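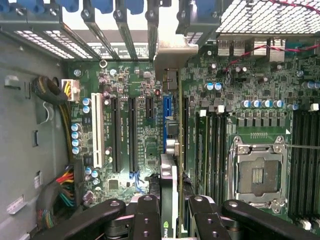

Desktop computer bench assembly

Search Flundus Reference Enter a term Go

Print this article | E-mail this article | 44 shares

Desktop computer bench assembly is the fitting and removal of internal parts in a tower computer while the chassis lies on its side on a work surface. The parts most often handled are the processor, memory modules, graphics card and storage drives. The term covers new builds, repair and the stripping of used machines for parts. It does not normally include soldering or other repair of the circuit boards themselves.

Chassis position

A tower stands upright in use, with its motherboard vertical. For bench work the side panel is taken off and the case is laid over so that the motherboard becomes the floor of an open box. Sockets and slots then face upward, and parts can be lowered into them under their own weight. A heavy graphics card is less likely to strain its slot in this position than when it is fitted with the tower standing.

The bench should be flat and wide enough for the case and the removed parts to lie side by side. Slotted metal tables are common in workshops because clamps and stops can be fixed anywhere along the slots. A bare metal surface is conductive, so a powered board should never be rested directly on it. The mains lead is disconnected before the case is opened.

Expansion area

Older and mid-period boards often carry more than one kind of expansion slot. Conventional PCI is a parallel bus and its slots are frequently white. PCI Express (PCIe) slots vary in length with the number of lanes they are built for, the x16 size being the usual one for graphics cards. Slot colour is chosen by the board maker and has no fixed meaning, although a blue slot beside a black one may mark the slot preferred for the first graphics card.

Each slot lines up with an opening in the rear wall of the case. Unused openings are closed by metal covers, which limit dust and keep airflow on its intended path. Covers and card brackets are held by screws or by plastic latches. On many cases from the large makers, touch points such as latches, handles and release tabs are moulded in a contrasting colour, often blue or green.

Parts trays

Small parts removed from a computer are easily lost or damaged, and a parts tray gives each one a fixed place. The simplest form is a shallow box lined with antistatic foam. More developed trays have recesses cut or moulded to the outline of the part. A processor is kept in a square recess with its heat spreader upward, so that neither its contacts nor the surface below bears its weight. Memory modules lie in a narrow groove or are held at both ends by brackets.

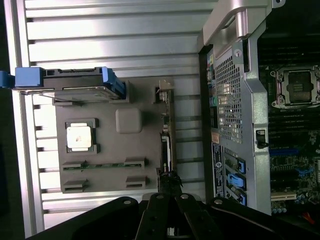 Drives are usually stored in their carriers. A carrier, or caddy, is a plastic frame that clips to the sides of a 3.5-inch drive and slides into the drive cage without tools. Standing the drive on edge saves space on the tray and leaves the carrier easy to grasp.

Ryan Sowerby's workshop manual for Kendis divides trays into open, keyed and mixed types. A keyed tray accepts a part in one orientation only. A mixed tray has keyed recesses for the processor and memory and open space for brackets, screws and cables. The mixed type is the most widely used in teaching rooms, where the same set of parts may be fitted and removed 100 times in a term.

Order of fitting

The usual order runs from the centre of the board outward.

The processor is fitted first. The retention bracket of the socket is opened, the processor is aligned by its corner mark and notches, and it is set down vertically with no sideways movement. No force is applied until the bracket is closed.

Memory follows. Each module has an off-centre notch that matches a ridge in the slot. The end clips are opened, the module is stood in the slot, and both ends are pressed until the clips close. Where there are four slots and two modules, the board manual states which pair to fill.

The graphics card comes later because it overhangs a large part of the board. It is lowered level, with its bracket led into the rear opening and its edge connector directly over the slot.

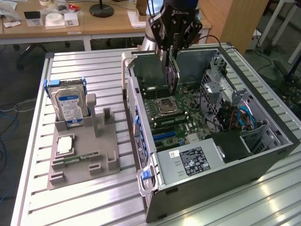 Pressure is applied along the top edge of the card, never on the fan or its shroud. When the card is seated, the rear latch is closed and any auxiliary power lead is connected.

Drives are commonly left until last. A cable bundle lying across the drive cage should be moved aside before the carrier is slid in, as a trapped lead can keep the carrier from locking.

Removal

Removal follows the reverse order. The retention clip at the inner end of a PCIe x16 slot must be released before the card is lifted. Failure to do so is a frequent cause of broken clips and, less often, of a slot lifted from the board. Melur Chin's parts guide also advises taking out the graphics card before the memory where the two sit close together.
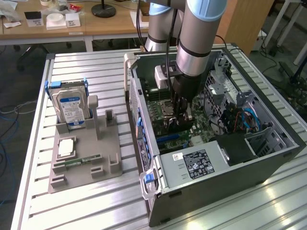
Can the processor be fitted after the graphics card?
It can if there is clear space above the socket, but the card limits access on many boards and most manuals place the processor first.

See also

Drive carrier
Expansion slot
Power supply unit
Temari cable dressing

Article text: Frauke Ostermann. Technical review: Silvia Hrnčiar.

Print | E-mail | Share | 2 comments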